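Comparar duas garras na mesma tarefa: a torradeira

Quem acompanha estas páginas sabe que eu gosto de testar garras em coisas de casa -- blocos de espuma são muito simpáticos, mas perdoam tudo. Desta vez comparei a garra de dois dedos da Lestberg com a da Plendden, no mesmo braço e com o mesmo controlador Tukico, e deixo o procedimento para quem quiser repetir.

1. Preparar a bancada

Ponha uma fatia de pão numa das ranhuras e deixe a outra livre. Não arrume demais a cozinha! Chaleira, tábua, caixa de cereais, tudo pode ficar onde costuma estar, desde que o braço tenha por onde descer. A torradeira fica desligada da tomada durante o teste inteiro.

2. Ajustar a posição de partida

Desça o braço devagar, em modo manual, até as pontas dos dedos ficarem logo acima da extremidade da torradeira onde está a alavanca, viradas para baixo. Guarde esse ponto no controlador e dê folga aos cabos, que o punho ainda vai rodar bastante.

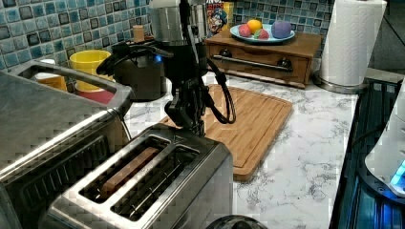
3. Correr as tentativas

Faça 50 descidas da alavanca com cada garra, sempre a partir do ponto guardado. Eu paro a cada 6 para ver se os dedos continuam alinhados (mania que apanhei do Rodel Catacutan, e que já me poupou muitas tardes).

4. Trocar a garra

Volte a calibrar o centro da ferramenta, mesmo que as duas pareçam ter o mesmo comprimento. O Bienvenido Gatchalian saltou este passo em novembro e teve de repetir a série toda.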